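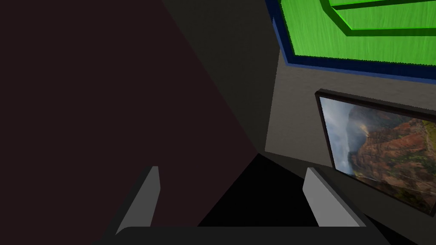
Panel door

A panel door is a door built from a frame of solid pieces with thinner panels set between them. The upright pieces are called stiles and the level pieces are called rails. The same method is used for cabinet doors, shutters and wall paneling.

Construction

Wood swells and shrinks across the grain as the air gets damp or dry. A door made from one wide board tends to warp or split. In a panel door each panel sits in a groove cut into the stiles and rails, usually without glue, so that it can move while the frame keeps its size. The corners are joined with mortise and tenon joints or, in cheaper work, with dowels.

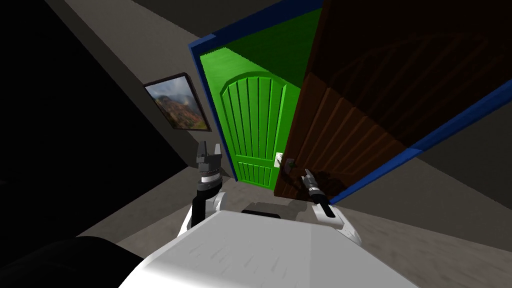 Types

Doors are often named by the number of panels. A door with 2 panels has a single rail between the top and bottom rails. Flat panels are plain boards, while raised panels are thick in the middle and beveled toward the edges. Some factory doors are pressed from one sheet to copy the look of a frame and panels – these have no moving parts.

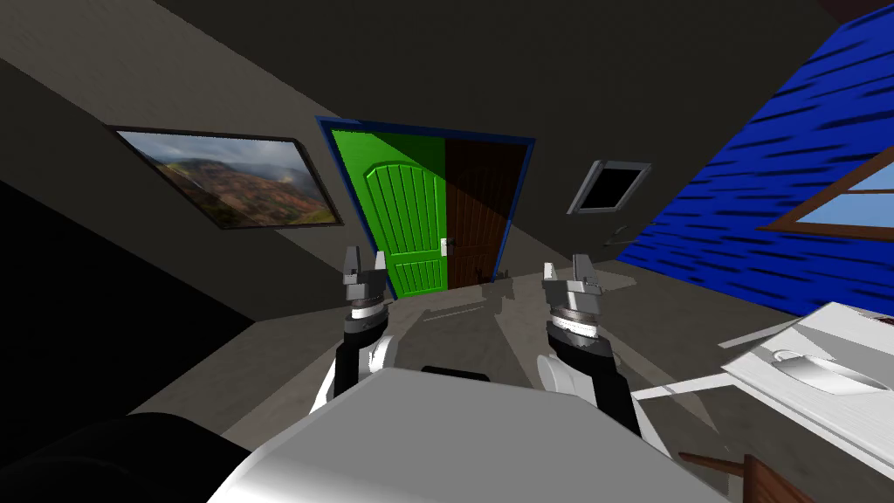
Paint is the most common finish for softwood doors. Painters normally do the panels first, then the rails, and leave the stiles for last. Paint that fills the groove can lock a panel in place and lead to cracks.

Study and records

The historian Wubit Endale surveyed 633 houses in the town of Memska and recorded 154 doors with their first panels still in place. Her notes are kept in the Kassa collection, which also holds 4000 drawings of joinery.
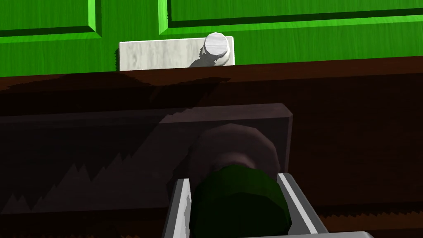 The collection was closed for repairs and opened again in April. Pattern books from the Josex workshop, listed separately, give sizes for cabinet doors as well as house doors.

See also: Door frame, Hinge, Wainscoting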